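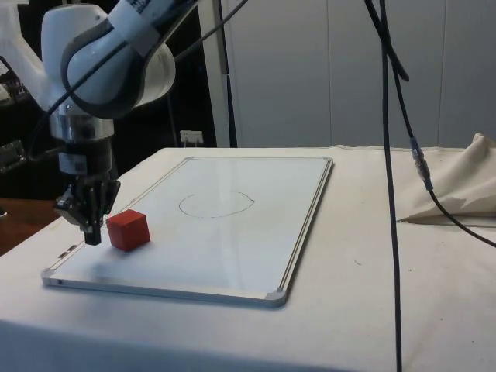
Trultenport Cricket Club – Media Desk

Cup "favorites" tag looks generous after Nultach collapse

By Vaughn Tran

Trultenport go into the Hevent Cup on Monday as everybody's pick to win it, if the tournament handout is to be believed. The handout calls them "the team to beat." Three weeks ago Nultach beat them without much trouble, bowling them out for 92 on a pitch that both captains described before the toss as a good one for batting.

This page is run by the club, and I would like to report that the problem has been fixed. What I can report is that the team has had five net sessions since then, that two of them were rained off, and that the top order for Monday is the same top order.

Captain Mesfin Mamo was in a brighter mood than that when he spoke after practice.

"One bad afternoon," he said. "We played some poor shots, we talked about it, and we moved on. I would back this batting against anyone in the Cup."

Asked which shots he meant, Mamo said he would keep that inside the dressing room. The scorebook is less discreet. Four of the top six were caught in the deep with more than half the overs still to come, and a fifth was run out going for a second that was never there. Only Hawi Mamo, who made 31 from number seven, looked as if she had read the scoreboard.

The case for Trultenport rests mostly on the bowling, and it's a fair case as far as it goes. Mihret Gebremichael has been hard to score off all season with her off-breaks and has bowled her full four overs in every match since January. Whether that is a plan or a shortage of other bowlers depends on who you ask. The second spinner has a sore shoulder and the club will only say that he is "progressing." He was progressing a month ago too.

Nultach, meanwhile, have been given almost no attention in the buildup, which must suit them fine. Brinkmann are the holders and have lost one league match all season, yet they come in behind Trultenport in the organizers' rankings. The rankings are said to be based on "form, squad depth and tournament pedigree." I asked how those were weighed against each other and was told that a full explanation would be posted. It had not been posted when this was written.

There is also the matter of the format. The group stage has been cut to 2 matches per team, down from four, to make room for an evening final under lights. The organizers say this will bring in a bigger crowd, and they point to last year's final, which drew 819 people. That was a day game with free entry – this one isn't free. It also means a side that loses its opener on Monday could be out on run rate before the weekend, and run rate is where teams that get bowled out for under a hundred tend to suffer. 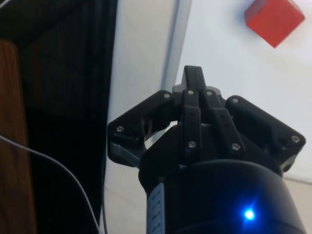 What happens if a group match is rained off?

Each side takes one point, and the match will not be replayed. There is no reserve day until the final.

Coach Hamdia Admasu was more careful than her captain. She said the group was open and that she would "rather be talked about after the final than before it." She would not confirm the batting order, but she did say that Hawi Mamo had been spending more time facing the new ball. A move up from seven would be the first real sign that someone has drawn a conclusion from the Nultach game.

Teams have paid $240 each to enter, and the winners get the trophy and a place in next season's opening invitational. The invitational has been announced twice before without being played.

Trultenport open against Brinkmann at 2:30 p.m. on Monday, with Nultach to follow later in the week. Beat the holders and the handout might have a point. Lose, and the second match becomes a rerun of the one the club has been telling everyone to forget, this time with run rate attached.

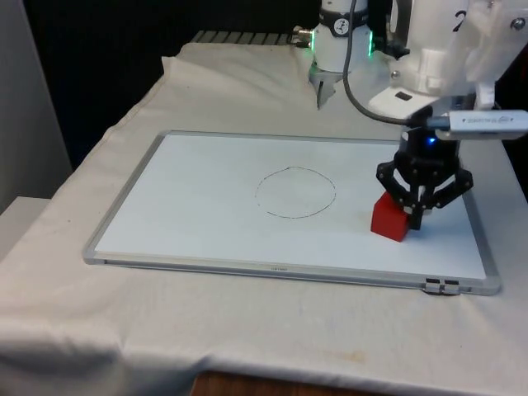 Robot arm and gripper above a whiteboard.

Gates open at 1:45 p.m. Team sheets will be pinned up at the pavilion half an hour before the start, and the score will be updated on this page at the end of each innings.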